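Fatow Fabric Shaver, six months on

My old one died on a Thursday, so I treated myself, and oh, what a difference on ribbed knits!
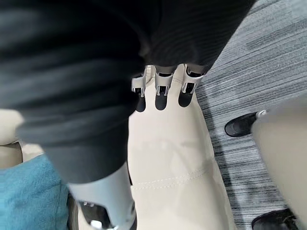
Battery and noise

It hums softly and lasts over 92 minutes.

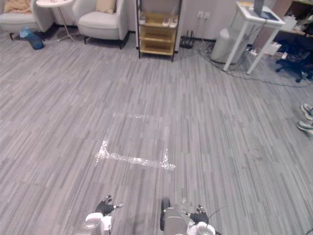
The fluff pot is small, so I empty it often. Grey wood-grain floors like these show every speck, I'm afraid.

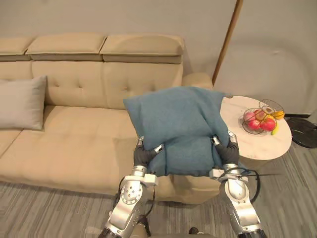 Go gently on upholstery. Textured beige sofa fabric is fine, but I'd steer round the button tufts.

Filed under: Laundry & Home
Last updated: February

Comments
Marlies Sutter: Are spare blades dear?
Reto Schnyder: Mine rattles!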